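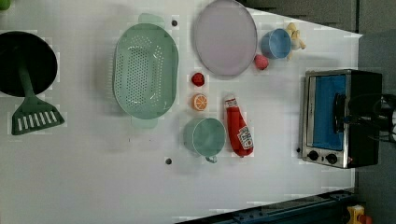 **Rukach**

Photo uploads on the Zoltdale shop site failing since the November update. Gets to 100 percent, sits there, then "could not save listing". Only on the back office PC, phone is fine.

## Tried so far

- Cleared cache, logged out and in. Same.
- Different browser – same error but faster.
- Renamed the files, no spaces. Nope.
- Shrunk the pictures to under 4 MB. Two went thru, the rest died.

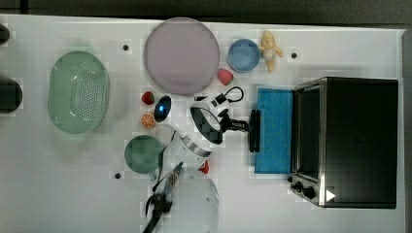 Then turned off the Xolalpa backup app and 6 in a row saved. Turned it back on, first one hung. So it's grabbing the temp folder while the upload is still writing? Guessing here. Log shows "file in use" 8 times, all between 9:15 and 9:20 am.

Paused backup on that folder only. Will watch it till closing. 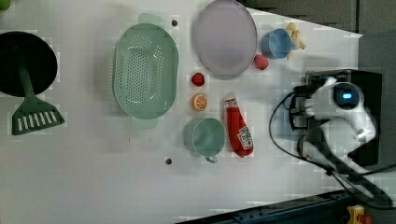

## Still open

- Lisia plugin throws a yellow warning on save, listing looks ok anyway. Related or not?
- Can backup run at night insted? Don't have admin rights to change the schedule.
- Old drafts still stuck at "processing". Can't delete them from my end, pls clear.

Leave ticket open.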